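**Paint for an old kitchen – is a true white a mistake?**

**moltness_mom**
Hello all! We're finally doing the kitchen in the Moltness house and I've fallen hard for clean, glossy white with just a touch of pale blue somewhere low down. Something with this feel:

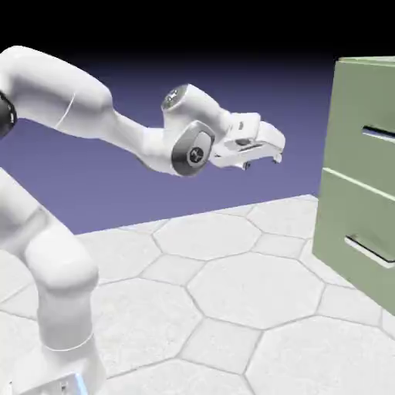

*Glossy white, soft gray shadows, and that little bit of light blue at the bottom*

My sister-in-law says I'll hate it by December. The room faces north and it's 16 feet long, if that helps.

**porchlight47**
Oh, I do love a white kitchen, but please go easy on the gloss! We did ours in Illum high gloss and every bump in the old plaster came up to say good morning. Satin on the walls, gloss on the trim, and you'll be so much happier.

**Cernimach**
I'll disagree, kindly. We've had gloss walls for six years with three kids and a dog (a big shedding one, bless him) and they wipe down like a dinner plate. Spend your time on the filling and sanding – it took us nearly 200 hours, evenings mostly – and the bumps won't bother you.

**porchlight47**
200 hours! I'd sooner live with satin, dear.

**sebastian_st**
North light turns pure white a bit gray by four in the afternoon. Get a sample pot and paint a big board, then move it from wall to wall for a few days.

**moltness_mom**
Thank you, all of you. Board is drying on the porch now, half satin and half gloss. I'll report back once my sister-in-law has had her say.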